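Shared workshop in Dakthorpe builds a two-bin sorting cell

Filed under: Makers & Workshops
3 min read

Members of the Stefanou workshop in Dakthorpe have spent the winter putting together a bin-picking cell, and in February it began running in the evenings. The build is called Bralari, after the street the workshop used to be on. 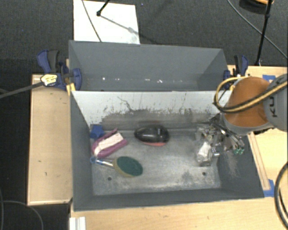

How the cell is set up

Bralari has one job. An arm reaches into the front bin, takes hold of an item and moves it over the divider into the bin behind. When the front bin is clear, someone tips the items back in and the program starts again.

The two gray bins stand directly against each other and are held by clamps on opposite sides. The workshop tried screwing them down first, but the bins have to come out for cleaning and the screws took too long. Light wooden surfaces were fitted beside them, and a strip of wood runs along the outside of the front bin next to the arm. Blue tape marks the surface on that side.

The arm was bought used with money from the workshop's tool fund. The gripper is a metal one with narrow fingers and green tips. Control software was written by members and goes by the name Verkis. It picks a target from a camera view, works out an approach and closes the fingers. If the grip reading is too low it opens them, backs off and tries from another side.

Household items as test pieces

The group did not want to test with plain blocks, which they felt would tell them little. They asked members to bring in small things from home, and the collection now stands at 76 items. A few go into the bin at a time. One recent mix had a handled scrubber with a green and tan-yellow head, a small blue star, and a glossy black oval piece with a smooth domed top.

Shiny and clear items have given the software the most trouble, according to the workshop's build notes. Smooth rounded ones come next, as the fingers tend to slide off the top. Scrubbers and brushes are fairly easy when the arm goes for the handle, but Verkis often chooses the head.

In the first full evening of trials the cell cleared the front bin twice without help. The notes put the average at nearly 14 minutes for each full bin, and the group would like to bring that down before summer. Most of the time goes into second and third attempts at the same item.

Items that end up in a corner, close to the base of the wall, are another weak point. The program slows down there to keep the gripper from hitting the side. The metal floor and the divider both carry plenty of scratches.

What comes next

Work over the next few weeks will go into the lighting and the cables. The loop over the arm is to be shortened and tied at more points, and a lamp will be moved to cut down on glare from the bin floor. A second program, which would sort items by size, has been started but is not ready to run.

The workshop has 16 places for an open evening at the end of the month. Visitors may bring one small item each to add to the bin, as long as it is clean and has no sharp edges. Doors open at 6:30 p.m., and sign-up is on the sheet by the front entrance. Parts lists and the Verkis code will be put on the workshop's page once the wiring has been redone.

Tags: robotics, home and shared builds, Dakthorpe
16 shares | 2 comments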